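4. Gripping soft fruit from the wrist view

4.1 Task and set-up

The third task asks the arm to pick up a ripe or part-ripe papaya, lift it clear of the worktop and set it down in a shallow tray without marking the skin. We chose papaya for two reasons. It is long and heavy at one end, so a poor grip makes it swing, and its firmness changes a good deal over a few days while its shape stays much the same. A policy that has learned only the shape will squeeze a soft fruit as hard as a firm one.

All trials were run on the bench at Clunadham with the two-finger gripper described in Section 3.1. The only camera used by the policy is the small one at the wrist. The overhead camera was left running so that Savita Sisodia and Alun Griffiths could score the trials afterwards, but its pictures were never given to the policy, in training or in testing.

The demonstrations were collected by hand guiding. Lleucu Foulkes and Efa Dafis guided the arm in turn, and each was told to close the fingers slowly and stop when the fruit no longer moved between them. We kept 118 demonstrations. Those in which the fruit was dropped, or in which the operator opened the fingers and tried again, were left out of the training set. We come back to this choice in Section 4.4, as we now think it did some harm.

4.2 Learning when to stop closing

The base policy, which we call Samuel, predicts a short run of arm movements and a finger width from the current wrist picture and the last few joint readings. It treats the finger width like any other output. On the block and cup tasks in Section 3 this worked well enough. With fruit it did not, and the fingers often went on closing for a moment after contact.

The changed version, Hutar, has the same picture encoder and the same arm output. The difference lies in how the fingers are handled. A separate small head looks at the lower middle part of the wrist picture, where the fingers meet the object, and gives a single value between zero and one for how settled the grip is. Closing is slowed as this value rises and stops once it passes a fixed threshold. The threshold was set on the Kisteck practice set and was not changed for any of the tests reported here.

Labels for the grip head came from the demonstrations themselves. Every picture taken after the operator stopped closing the fingers, and before the lift began, was marked as settled. Pictures from the approach were marked as not settled. Pictures in between were given a value that rose in a straight line with time. Delyth Gittins checked a share of these labels by eye and moved the stopping point where the operator had plainly paused for some other reason.

4.3 Results

Each policy was given 65 trials. The fruit was placed by a second person from a printed list of positions, and the same list was used for both policies. A trial counted as a success if the papaya reached the tray and no new mark could be found on the skin when it was checked under a lamp.

Samuel failed most often through pressure marks near the broad end of the fruit. Hutar left marks in 9 trials, nearly all of them on the softest fruit. It dropped the papaya twice, both times during the turn towards the tray, when the weight of the broad end pulled it round between the fingers. We saw no failures in the approach itself with either policy, which suggests that the wrist picture is good enough for finding the fruit and that the hard part begins at contact.

The grip head was most certain when the fingers held the broad lower part of the papaya from both sides and the narrow end was left free, as in Figure 4.

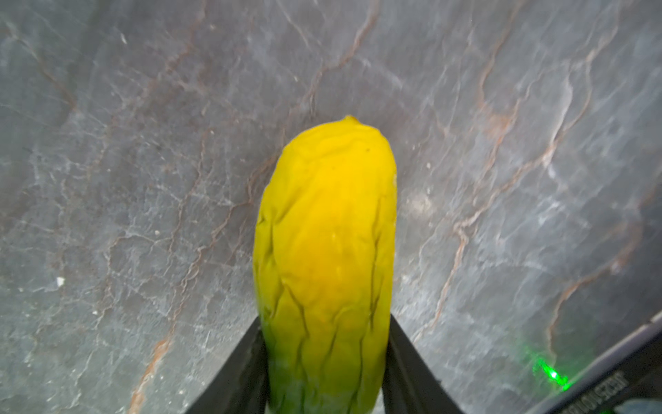
Figure 4. Wrist camera view of a papaya between the two fingers. The skin is yellow over the upper part and turns green towards the lower part.

Grips nearer the middle gave lower values, even when they held well. We put this down to the operators, who both favoured the broad end, so that the training set had few settled grips anywhere else. In a handful of trials the low value led the fingers to keep closing for longer than was needed, and some of the marks came from these trials.

Colour had less effect than we feared. We had expected the head to learn that yellow fruit is soft and green fruit is firm, which is often true but is no safe guide with a papaya that is ripening unevenly. To test this we turned the wrist pictures to grey before passing them to the head, without training it again. The settled values dropped slightly, but the point at which the fingers stopped hardly moved. The creases in the skin may matter more. When we blurred the fruit and left the fingers sharp, the head became slow to settle and its value wavered from one picture to the next.

4.4 Limits

All the fruit was bought in two lots, the first in January, and we did not measure firmness with an instrument. Our sorting into soft, middling and firm was done by thumb by one person, and it should be read with that in mind.

Leaving out the failed demonstrations also meant that Hutar never saw a slipping fruit. When one began to turn during the lift, the policy carried on as if nothing had changed. Efa Dafis has since gone back through the recordings we set aside, and those with a clear slip are being labelled for a second round of training. We expect them to help with the drops more than with the marks.

The threshold is the other weak point. A single value served for papaya, but in a short trial with ripe pears it stopped the fingers too early, and the pears slid out as the arm rose.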